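The woman who runs the repair counter at Molline has worked on steel fronts for 17 years, most of them in the same building on the Ploscombe road. She started by answering the phone. The man who owned the business then was short of hands one August, and she was sent to the back to clean drawer faces before they went out.

"I thought it would take me an afternoon," she says. "I was still at it when the leaves came down."

Most of what comes to her is brushed steel from kitchens and canteens. Some of it is dented. A lot more of it is only dirty, and the owners have given up on it. She charges $14 to look at a piece and takes that off the bill if she does the work.

Flat sheet is easy, she says. Ridges and channels are what people get wrong. They wipe the flat parts, which show, and leave the grooves alone.

"Anything with a lip on it catches stuff. Crumbs, a bit of sauce, whatever. It dries there and you get a brown speck, and then somebody decides it's rust and goes after it with a scouring pad."

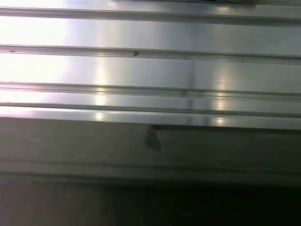

She tests a mark with a fingernail first, then with a damp cloth left on it for a few minutes. If it lifts, it was dirt. If it stays, she moves on to a mild paste, and she always rubs along the grain. Cross scratches are the worst job in the shop, and she would sooner turn them down.

Light matters too. She used to work under one strong lamp and has stopped doing that.

"Glare hides everything. You think you're finished, you walk to the other side of the bench, and there's a smudge a foot long. So I look from the left, I look from the right, and I look again with the lamp off."

She keeps two kinds of cloth, one from Perron and a cheaper one from Skoltex that she buys 50 at a time. The cheap ones do for the first pass. She won't use them for drying — they leave lint in the slots.

Last year the shop handled almost 3,000 pieces, counting handles and trim. She doesn't expect to do as many this year, and says she wouldn't mind. Her shoulder bothers her in the mornings.

Asked what she does with the steel in her own kitchen, she laughs. "It's painted wood. I picked it out myself."

June 21, 2001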